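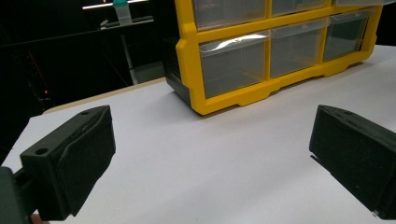 The owner of Sandhu, a secondhand bookshop in the town of Drenell, would like you to know that she does not want your encyclopedias. She has said so on the door, on the answering machine and on a sign by the register. People bring them anyway, usually in the trunk of a car, usually with the engine running.

"They say, 'But it's the full set,'" she told me. "I know it's the full set. It's always the full set. I'd be more interested if half of it had been lost in a fire."

We talked in the back room on two kitchen chairs, one of which was for sale. She bought the business in July, eleven days after telling her family she would never buy a business. It came with a lease, a bad furnace and 700 cookbooks, a lot of them devoted to gelatin.

"The man before me couldn't say no," she said. "Lovely man. You'd come in to use the bathroom and he'd buy your coat."

She can say no. I heard her do it twice before the coffee was ready, once to a box of tax guides and once to me, when I asked if I could move a cat off my notes. The cat stayed. It belongs to the shoe repair place next door and has no interest in literature.

What sells? Westerns, she says, and anything on knots. Poetry moves in the spring. War memoirs go to men who stand up to read the whole thing and then buy it out of guilt. Her best customer drives in from Toltevis, takes a bag of mysteries and returns them a month later with the killer's name penciled inside the cover.

"I charge extra for those now," she said. "Some people want to know what they're getting into."

She prices by feel and admits that her feel is not good. In her second week she let a signed county history go for 2 dollars. The buyer has since been back to ask if she has another one, which she considers rude.

I asked whether she reads much herself.

"Before the shop I did. Now I mostly carry them."

The phone rang. She listened for a while, looking at the ceiling.

"What letters do you have?" she said.

9/18/22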